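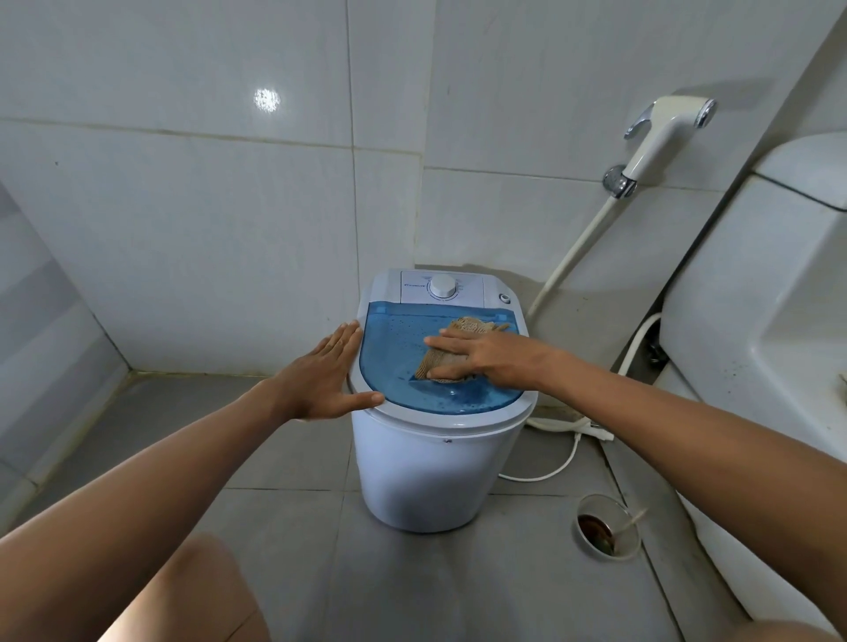
The price of a good mug

Can a town really be saved by craft classes? Prandby thinks so. We went to ask who is paying

The mug in front of me cost £112 to make. I made it myself, over two sessions at a converted grain store in Prandby, and it leans. For the money I got a lump of stoneware, the use of a wheel, a tea towel with the studio's name on it and the firm hand of a teacher who took over whenever my walls began to flop. I suspect the best parts of the mug are hers.

Prandby has gone in for this sort of thing in a big way. Where there used to be a shoe shop, a bank and a carpet showroom, there is now glass fusing, basket weaving and a place called Catier where you can spend an afternoon printing your own lampshade. The council's leaflet calls it the Making Mile, although I walked it end to end in nine minutes with a stop for chips.

The claim is that craft tourism has filled the gap left by ordinary shops. According to the leaflet, 3465 people booked a class in the town last year. It's a nice, solid figure, and I wanted to know where it came from. After three emails I was told it counted places booked, so anyone who signed up for a six-week evening course had been counted six times. I asked how many separate people that made and was told the data wasn't held in that form.

Jytte Hauksdóttir has thrown pots in the town for longer than there has been a Mile to belong to. Her workshop sits behind the bus depot and isn't on the map, a fact she mentions more than once.

"They come for the afternoon and they want to go home with a bowl," she said. "It takes a year to make a bowl. What they go home with is a photo of themselves in an apron."

She doesn't teach. She used to, and stopped when she found she was spending her mornings trimming other people's feet — the bottoms of pots, she added, seeing my face. She now sells mostly to two restaurants and a shop in Cevside, and makes less than she would if she gave in and bought six wheels on hire purchase.

The other side of the argument belongs to Auður Hedegaard, who runs the studio where I made my leaning mug. She is cheerful, quick with sums and fed up with being told that beginners are ruining pottery.

"What do they think pays for the kiln?" she said. "My own work wouldn't cover the electric. The classes do, and then I get the evenings to make what I like."

She showed me the rota, which was full until March. She also showed me the rent, which has gone up twice since the leaflet came out. The building belongs to Geddes, the property firm that owns most of the Mile and paid for its painted signs. When I asked whether the makers had been offered anything longer than a one-year lease, she laughed and went to check on a glaze.

That seems to me the part worth worrying about. I don't mind people paying to be bad at things for an afternoon. I enjoyed it, and I'd quite like another go at the handle. But I have heard the same promises made for vintage shops, then for street food, and each time the people doing the work made a dull street pleasant enough for somebody else to charge more for it. Cevside had a potters' yard once. It has flats now, called The Potteries.

The council points out that empty shops on the Mile are down, and I counted only two, so fair enough. It could not tell me how many of the studios were making a profit, or how many of their owners had a second job. Hedegaard does the books for a garage. The weaver drives a school minibus.

My mug arrived by post a month later, fired and glazed in a blue I don't remember choosing. It holds tea. If you fill it past halfway it also dribbles, on the side where I'd insisted on doing the rim without help.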